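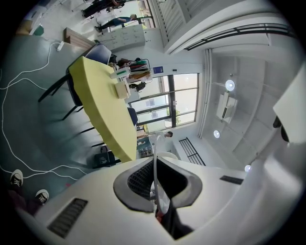

3.2 Gathering the demonstrations

Our first decision was to collect everything in shared rooms where people were already going about their day, and we would make the same choice again. A policy trained only on clips from a tidy bench tends to treat the bench as the whole world, and our earlier Skamer set suffered badly from this. For Trundton we wanted long tables, chairs left at odd angles, cables running over the floor and people walking past, as in Figure 3, along with daylight from big windows that we made no attempt to block. The wide lens tilts with the wrist of whoever is holding the gripper, so the room leans one way and then another, and we kept those tilts in the training data instead of leveling them.

In all, we recorded 4,000 demonstrations with the hand-held grippers, and 1,786 of them were kept for training after review. That may sound like a harsh cut (it certainly felt like one to those of us who had spent our afternoons recording!), but most of what we dropped was simply too short, or had a gap in the tracking that our Drusix software could not fill.

Figure 3. Views from the hand-held grippers during collection.

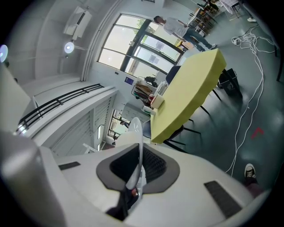 A further 277 demonstrations were set aside for testing before any training began, and these were never used to tune the model. We split by session and not by single clip, so that two nearly identical reaches from the same visit could not end up on both sides of the line. We had 11 operators, and each one was asked to work at whatever pace felt natural, with a short practice period first. Labels were then written in the Solanki format, one plain sentence per clip, and a second reader checked each sentence against the recording before it went into the training set.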